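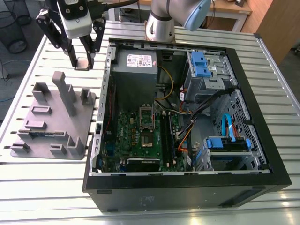 I have been putting off writing about the old Dell for most of April, mostly because I kept thinking I would have it finished by the time I sat down with a cup of coffee to tell you about it. It isn't finished, and the coffee is getting cold, so you're getting the story as it stands.

Those of you who have been reading for a while may remember that my brother-in-law, Joaquín Benítez, gave me a desktop when he closed up his upholstery shop. It had been the office computer there for years, and it did the invoices and the appointment book and, I suspect, a great deal of solitaire. He told me I could have it for parts or for a doorstop. Well, I don't have the heart to make a doorstop out of something that still turns on, even if it takes long enough that you can go and feed the cat in the meantime.

So the plan, which I have changed more than once, is to clean it up, put a better processor in it, and give it to my niece for her schoolwork. I paid $14 for the used chip from a little parts seller called Jurneck, and I will say it came very nicely wrapped, in more foam than my grandmother's china ever had.

The first thing I learned (again, because I learn it every time and then forget) is to lay the tower flat on its side before doing anything else. I used to work on these things standing up, with one hand holding a flashlight and the other one fishing around for a screw I'd dropped behind the drives. With the case lying down and the side panel off, everything sits in front of you like a tray of food, and if a screw falls it doesn't go very far.

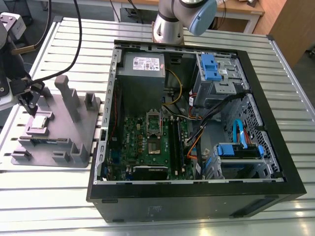
The second thing is to take your time with the cables. I am a person who likes to tidy, and every time I open a computer I want to bundle everything up with twist ties and make it pretty. Please don't do that on the first evening! Leave them lying the way the factory left them until you know where each one goes. I once pulled out every connector in a machine I had bought from a neighbor, feeling very pleased with myself, and then spent a whole weekend with a manual trying to get it all back where it belonged.

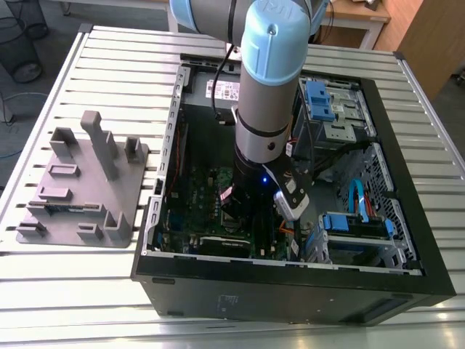 My friend Octavio Lucero fixed computers for a living before he retired, and he is the one I call when I get nervous. His advice about processors has always been the same - lift the lever slowly, look at the socket in good light, and keep your fingers out of it. He also made me promise to leave the power supply alone, that gray box in the upper left with the white label on it, and I was glad to promise. It can stay exactly where it is. I'll go around it with a soft brush and a can of air, and whatever is inside it can remain a mystery to me.

I do love the little bits of color in these office machines, I have to say. Somebody at a drawing board decided that the latches you're meant to touch should be blue, and all these years later I'm still grateful to whoever it was, especially in the evening when my eyes are tired and everything else has turned to gray metal and black plastic. 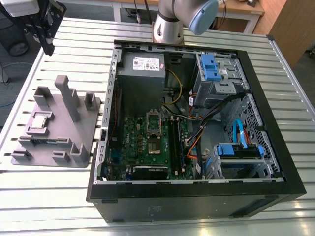 As for what's left, the new chip has to go in, with a small dab of thermal paste, and then I want to see if the hard drive is worth keeping. Joaquín swears there are 3,212 customer records on it, which he would like copied before I wipe anything, and I've promised him that too. I have a spare drive in the hall closet that should do the job, if I can find it under the Christmas lights.

If any of you have put a newer processor in one of these older Dells, leave me a note in the comments and tell me if you had to update anything first. I'd rather hear it from you before I close the lid.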